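4. Setting up daily recitation

Drunora keeps the reader's place in a scripture, shows the assigned passages for each day, and counts mantra recitations. This section covers first-time setup on a Flenel account. You need an account with at least one text in its library. The commentary is a separate download.

4.1 Choose a text and edition

1. Open Library and select a text.
2. Select Edition. If the text has more than one translation, each is listed under the name of its translator.
3. Select Original script, Transliteration or Both. The default is Transliteration.
4. Press Save.

Note: Verse numbering differs between editions. If you change editions after step 4, bookmarks move to the nearest chapter heading. Check them before you continue.

4.2 Set the reading plan

1. Open Plan and press New.
2. Enter the number of verses per day. The lowest value is 2 and the highest is 500.
3. Turn Include commentary on or off. Commentary text does not count toward the daily number.
4. Select what happens after a missed day:
Hold: the plan waits at the same verse.
Carry: missed verses are added to the next day.
Skip: the plan moves on and marks the verses as unread.
5. Press Start.

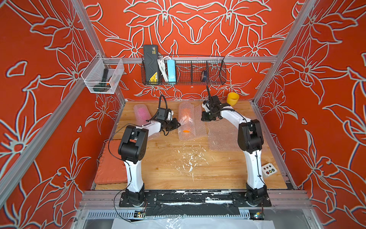
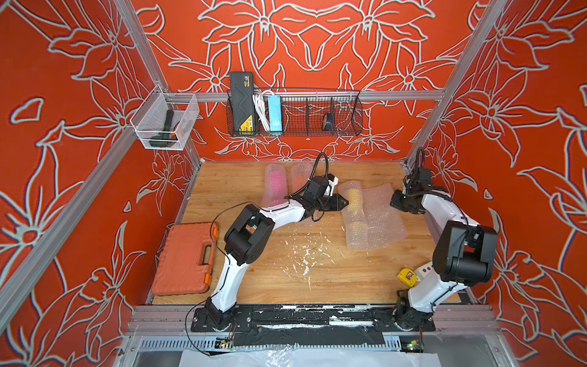
4.3 Set the recitation counter

1. Open Counter and select a mantra from the list, or press Add and type your own.
2. Enter the number of beads in one round.
3. Enter the number of rounds per sitting. The default is 5.
4. Select Tap or Volume key as the counting method.
5. Turn Round signal on if you want a short vibration at the end of each round.

Caution: Resetting the counter clears the current sitting and the lifetime total. To clear the sitting only, press End sitting.

Note: With Volume key selected, the device volume cannot be changed while the counter is open.

4.4 Fasting and observance days

Observance dates are calculated from sunrise at the saved location. The same fast can fall on different dates in two cities.

1. Open Calendar and press Location.
2. Enter a city or allow the device to find it.
3. Select a tradition. If yours is not listed, select Manual and enter the dates yourself.
4. Turn on reminders for the days you keep.

If you travel, update the location before the next observance. Reminders already sent are not withdrawn. In regions that change their clocks after October, check that the time zone is set to Automatic.

4.5 Messages

Message 873: The edition file is incomplete. Delete the text from Library and download it again. The reading plan is kept.

"Plan has no verses": The selected chapter contains only an introduction. Open Plan and choose a later starting chapter.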